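2018-12-06

My mother's recipe tin finally came to live with me in October, and I have been meaning to write about it ever since. It holds 279 cards (my cousin Oda Ljungberg numbered them years ago, bless her), and maybe half are in a hand I can read. The rest are in my great-aunt Gudrun's, who wrote as if ink were being rationed.

I wanted to bake my way through the whole lot before Christmas. I have made nine.
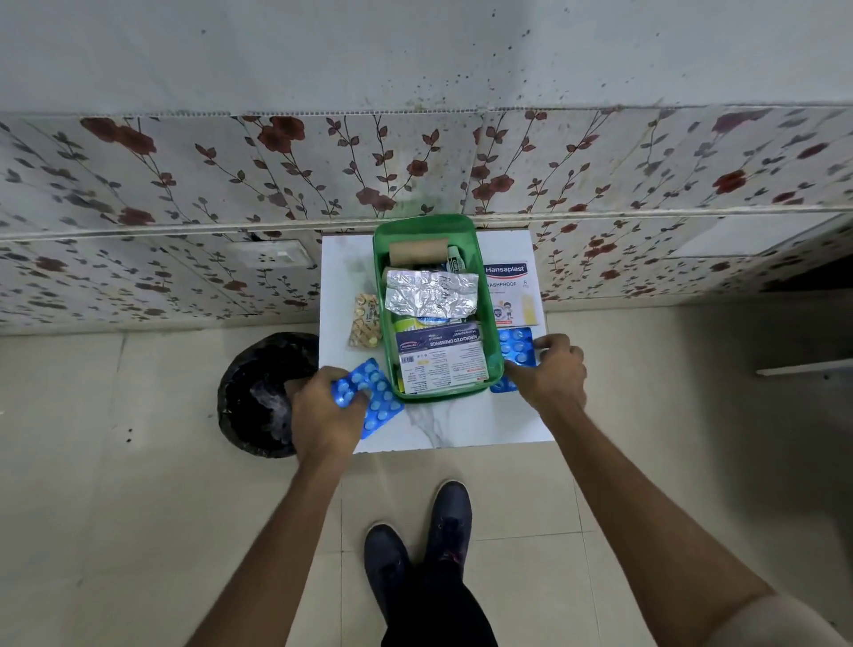
Blue tablets, green tray, and no baking getting done.

Anyway, the cards. The first one I tried was Gudrun's cardamom rusks, which called for "flour until it is right" and a "good oven." I called Oda, who laughed so hard she had to put the phone down, and then told me the dough should feel like an earlobe. I stood in my kitchen pinching my own ear with floury fingers, and do you know, it helped! The rusks were lovely dunked in coffee and a little dangerous without it.

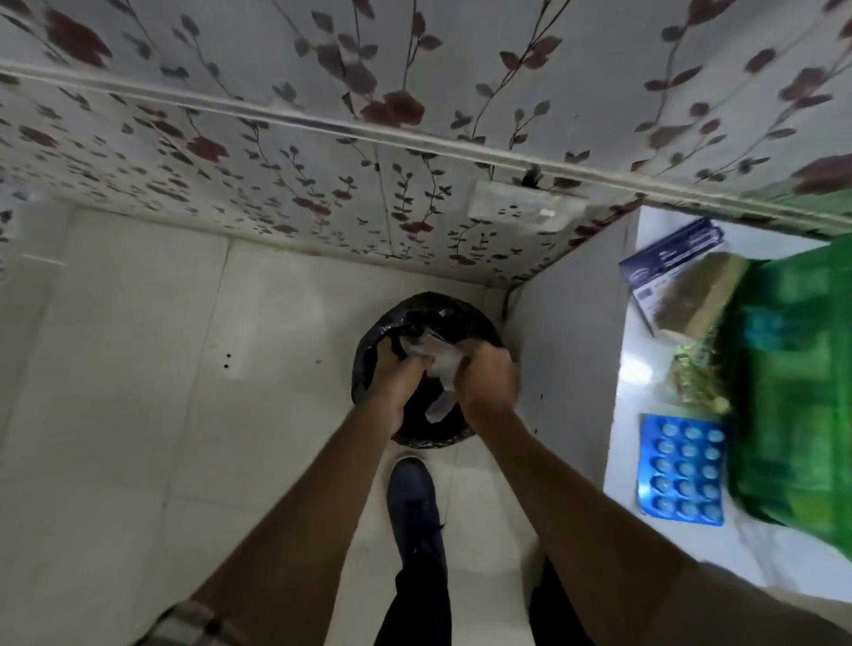 The second batch I baked longer and slower, with the oven door propped open a crack with a spoon, and those were much closer to the ones I remember from summers at Gudrun's. She kept them in a tall jar on top of the refrigerator - I was never tall enough to reach it, and my mother always was.

My neighbor Khrystyna has the almond card now, because she thinks the smudge in the middle says "100 grams of butter" and I think it says 700. She's going to try hers first. I've also promised Siv a copy of the ginger cookies, so Siv, if you're reading, it's coming, I just have to find an envelope big enough.
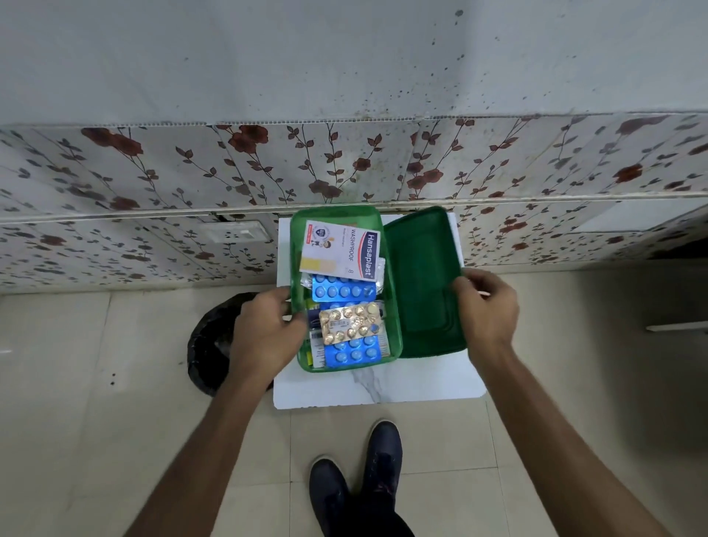
WASHPROOF, it says on the Hansaplast carton, which my recipe cards sadly are not.

Next up is number ten, a plum cake with no oven temperature and no pan size. If anyone's grandmother made one like it, please write to me.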